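Home | Posts | Work | Walking | About | Search

What the machines left for us

November 2024

I have worked for Suvarna for a long time, in the sample kitchen at Irkemport, and I have been asked by a few readers what the automation has meant for those of us on the ordinary side of the building. I kept putting it off because I wanted a full year to go by first. It has now gone by.

We test packaging and small goods for other firms. A lot of it is dull. You pick a thing up, put it down, press it, tip it, write a number on a sheet and start again. Before the changes we did 296 handlings on a normal shift between us. In January the first part of the Bernus line went in and took over the sheets and the sorting. The handling itself was supposed to follow soon after, but it has gone more slowly.

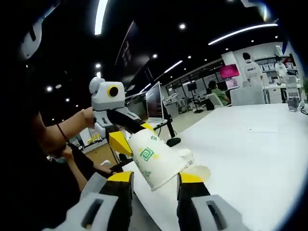
My own job has moved from the sorting bench to what the rota calls demonstration. I do the handling with a gripper in each hand, so that the arms can later be taught from the recordings. It is tiring in a new place, mostly the forearms and the base of the thumb. Soft things are the hardest. A paper cup on its side, with one gripper pressing in at the sides and the other touching the base, takes more thought than I would have believed, and I have been picking up cups all my life. You can't feel how hard you are squeezing, so you learn to go by eye.

The pay is the same grade as before, with a small allowance for the training weeks. I was pleased about the allowance and less pleased that it stopped. Some of my colleagues went over to Mastis when the sorting benches closed, and two have since come back. Nobody was pushed out, but there were fewer places on the new rota than on the old one, and people could see that for themselves.

What I did not expect was how much of the day would be talk. On the benches you could go a whole morning without a word. Now there is a discussion before each batch about what counts as a good pick and what counts as a bad one, and the people who write the software want to know why I went in from the left
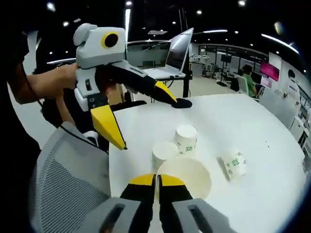 and I often have no idea why. I have had to learn to put into words things my hands did without asking me. At first I found this annoying. I still do on some days, usually towards the end of a long batch, but I have noticed that they write down what I say and that it sometimes changes how the next batch is set up. In the old job I filled in a suggestion form twice and never heard back.

The breaks are better too. We stop for five minutes after each batch – it was fought for, and it is kept to. The old 576 target has gone from the wall, and the new figures are kept somewhere I don't see them. I am in two minds about that. I disliked the number, but at least I knew what it was.
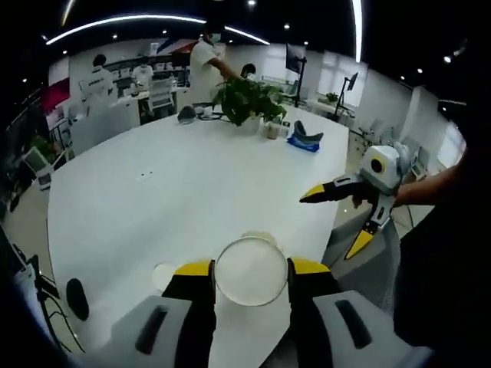 Will there still be work for us once the arms have learned all this?

Less of this sort, I think. The customers keep sending in new items, and each new item has to be shown by a person first, so I expect the demonstration work to carry on for some years with a smaller group doing it. After that I would guess at checking and repair. I have put my name down for the repair course, and I will write about it if I get a place.

Recent posts
The bus timetable again
Repair course: what I have found out so far
Notes on sore thumbs
The canal path in the rain

Contact | Copyright the author | Back to top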